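Notebook > Robots > Teaching the arm

Eighty-three ways to pick up a leg

21/10/2023 - by Loredana Cattaneo

Week two of building very small furniture, very slowly.
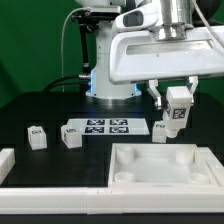 How many examples does it take before a robot learns to put a table leg in a hole? More than I promised in June, and the number depends far more on how varied the examples are than on how many hours you sit there.

I have 1,397 episodes on disk. I was proud of that until I trained on them and the policy, which I've named Jollow, developed one firm opinion about where a leg ought to be. Put the leg there and Jollow goes straight for it. Put it a couple of inches to the left and Jollow goes straight for where it ought to have been, closes the gripper on air, and carries the air over to the tray with great care.

The fault is mine. I looked back through the first batch and I'd been setting the parts down in the same spots every time, like someone laying the table for dinner. The markers on the blocks tell you exactly where each part is, so I had a lovely precise record of my own lack of imagination.

So on Thursday I started over with a rule. Before each episode I roll dice for where the parts go and which way they face, and I'm not allowed to nudge anything afterward. The new batch stands at 83 episodes. Some of them are ugly. I come at a block from a silly angle, back off, try again. I used to delete those. Now I keep them, as long as the leg ends up in its socket, because a robot that has only ever watched clean runs has no idea what to do when it's slightly wrong.

Failures go in a separate folder called Sirko. I have no plan for Sirko yet.

Two things I'd tell myself back in June. Write down the reason for a bad episode while you're still annoyed about it - "bad" is useless as a label a week later. And stop when you get tired. My late-evening runs are all jerky wrists and long pauses where I was evidently thinking about soup, and Jollow learned the pauses beautifully.

Next is retraining on the new batch alone, then on both together, to see whether the old episodes help or just drag everything back to that one favorite spot. I'll post the numbers even if they're embarrassing.

2 comments | 2 shares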